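三、汤与勺：合住家庭餐桌上的等待

3.1 从“什么时候算开饭”说起

我们最初走进塞德伍德（Sedwood）的时候，心里装着的是一份相当整齐的访谈提纲，里面问的是菜谱、食材价格、谁掌勺、谁洗碗。可是坐下来聊了没多久，受访的人家几乎都会绕到另一件事上去：一顿饭究竟从哪一刻算起。有的人家认为汤端上来就算开饭，有的人家一定要等最后一个人落座，还有的人家，长辈拿起勺子之前谁都不动。这些说法听上去琐碎，起初我们也只当作闲话记在笔记的边上，后来整理材料时才发觉，边上的字比正文还多，于是索性把这一节的题目改成了现在的样子。

先交代一下地方。塞德伍德是图尔蒂布里奇（Tultirbridge）河湾北侧的一片老住宅区，登记人口2000，其中三代同住的家庭在过去一代人的时间里明显减少，却始终没有消失。这里的房子大多厨房窄、饭厅宽，饭厅往往兼作写作业、叠衣服、接待亲戚的地方。冬天天黑得早，十二月里我们去拜访，常常是下午坐下，说着说着灯就开了，主人家顺手把桌上的东西归拢归拢，便要留我们吃饭。田野工作者推辞一顿饭，往往比接受一顿饭更失礼，这个道理前辈学者讲得很多，我们也是吃过几次之后才真正体会到的。

3.2 汤作为一餐的起点

本研究共发出问卷1000份，收回有效答卷220份。回收率不高，我们在方法一节里已经说明，这里不再重复。需要提醒读者的是，愿意把一份长问卷填完的人，多半本来就对家里的饭桌有话要说，因此下面的讨论更适合当作对一类经验的细读，不宜直接推及全区。

答卷的开放题里，汤出现得极为频繁。有意思的是，填写者很少谈汤的味道，谈得多的是汤的次序和温度：谁先盛，谁后盛，晚回来的人那一碗要不要留，留的话是留在锅里还是盛出来扣上盖子。一位母亲写道，她从来不催孩子回家，只是把汤先盛好放着，“看见碗，他自己就知道晚了”。另一份答卷里，祖父坚持汤要一碗一碗现盛，嫌预先盛好的显得生分。两家人的做法正好相反，说的却都是惦记。我们在编码时曾想把这两类答案归入“守时”与“不守时”，试了一阵，觉得实在委屈了材料，便放弃了。

碗和勺的搭配也值得多说几句。当地人家用的碗盘有不少来自镇上的卢瓦莫拉（Luvamora）杂货铺，白底、镶一道深色细边的式样尤其受老主顾喜欢，理由是摔了一只还能补上一只，不必整套更换。勺子则各有各的来历，有随嫁妆来的，有集市上挑的，有孩子从外地带回来的。木勺在受访者口中地位颇为特殊：年长者说它不烫嘴，年轻人说它没有声响，夜里热一碗汤喝，不至于把全家都吵醒。至于木勺该不该放进碗里浸着，各家争论之热烈，远远超出我们的预料。

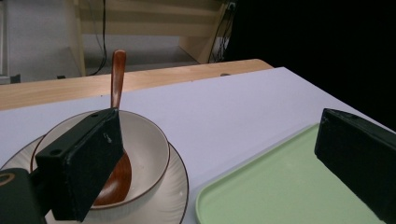
图2　白瓷碗、托盘与木勺。

“我们家的规矩是勺子一放进碗里就得吃，不许搁着等人，等人的时候碗是空的，勺子在旁边。”吕塞（Lūse）在试读本节初稿后这样回复我们，并且补充说，初稿把“留汤”写得太温情了，有时候留一碗汤就是为了让晚归的人心里不好受。

这条意见让我们把前面的段落重新写了一遍。家庭研究里有一种不易察觉的倾向，凡是与饭食有关的举动，总愿意往体贴的方向去解释，大概因为研究者自己也是被人留过汤的。可是同一碗汤，可以是挂念，可以是责备，也可以两样都有，端汤的人未必分得清，喝汤的人也未必说得出。重新翻看答卷之后，我们确实找到了先前忽略的句子，例如“汤放凉了也不倒，就摆在那里”，又如“我宁可她骂我一顿”。这些话写得很短，夹在别的回答中间，读的时候很容易滑过去。

3.3 座位、先后与辈分

与汤的次序紧密相连的是座位。塞德伍德的老人们讲究靠墙的位子留给年纪最大的人，理由五花八门，有说避风的，有说看得见门口的，也有人笑着说，不过是因为那把椅子有靠背。到了中年一代，座位的讲究松动了许多，盛汤的先后却保留了下来，甚至比从前更受重视。我们的理解是，座位需要一张固定的桌子和一群固定的人，而盛汤的先后只要有一口锅便能维持，哪怕当天只有两个人吃饭。

有几户人家的孩子已经搬到河对岸去住，周末才回来。对他们来说，第一碗汤给谁，成了每次回家都要重新商量的事情：母亲要先给孩子，孩子要先给祖母，祖母又推给远道而来的客人，那客人有时便是我们。几番推让之间，汤面上结了一层薄薄的油皮，大家这才笑着动了勺子。我们在笔记里把这段时间叫作“推让期”，它的长短与离家的久暂似乎有些关系，只是目前的材料还不足以下判断。

还有一点留待下一节详谈，即独居老人如何在没有旁人可等的情况下安排自己的开饭时刻。其中有人仍旧按照从前一家人吃饭的钟点盛汤，有人则干脆把晚饭挪到了午后，趁着天光吃完，再慢慢收拾碗勺。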